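Takerska: filtering glare out of grasp start detection
Project report, Ebony Trevaskis
March 25, 2020

Takerska is a small Python tool that reads recordings from a hand-held gripper and marks the point where each approach to an object begins. The old script from the Hapeta project used a plain brightness threshold, and on shiny tables it fired too early -- the reflection was taken for the edge of the object.

I replaced the threshold with an edge tracker that ignores low-contrast borders, then ran both versions on 160 recordings. The old script gave a false start in 45 of them, the new one in 11. Run time per recording went up by nearly 1000 milliseconds, mostly from smoothing.

The hard cases are pale objects on pale wood, with a broad patch of glare lying between the two fingers.
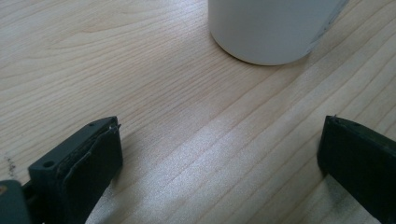 Wiremu Goodwin asked whether the tracker would do better with finger width as a second input, so that an approach counts only once the gap starts to close. I have not tested this. The width log is written at a different rate from the video and would have to be resampled first. The code for that is in the Dadstead branch, unfinished.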